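October 2020

Water heater, continued. Drained 20 liters off the bottom valve before the flow ran clear. The sediment was fine and pale, with a few flakes the size of a fingernail. Thermostat left at its May setting. Recovery after one shower is still too slow, and I suspect the lower element.

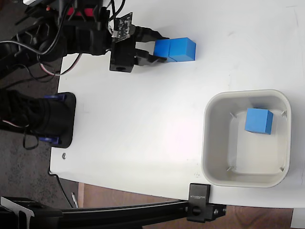

Veronika Kerekes thinks the element is fine and that I should test the anode first; she had the same model in Drondbridge and lost the tank, not the heating. Noted. I will pull the anode, though the hex head is badly corroded and my socket is a poor fit.

Meter reading at the element terminals: open circuit. The part is rated at 2000 watts. Bakos has it in stock with the gasket – Zaneo wants 7 days and charges extra for shipping. 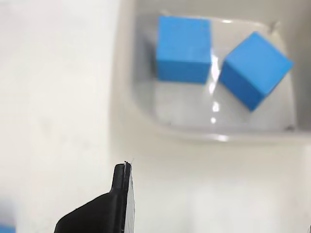 Ordered from Bakos before lunch. The invoice ends in 637, filed with the plumbing receipts. Breaker is off and tagged. Cold supply closed at the wall. The relief valve lifts freely but drips a little on reseating, so I added one to the order.

Jericho Soriano is lending me the long breaker bar. Kettle for washing up until then.

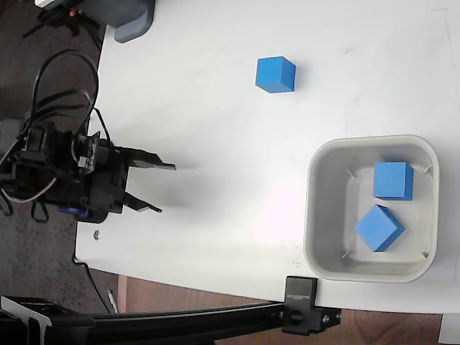
White tabletop, a few gray scuffs.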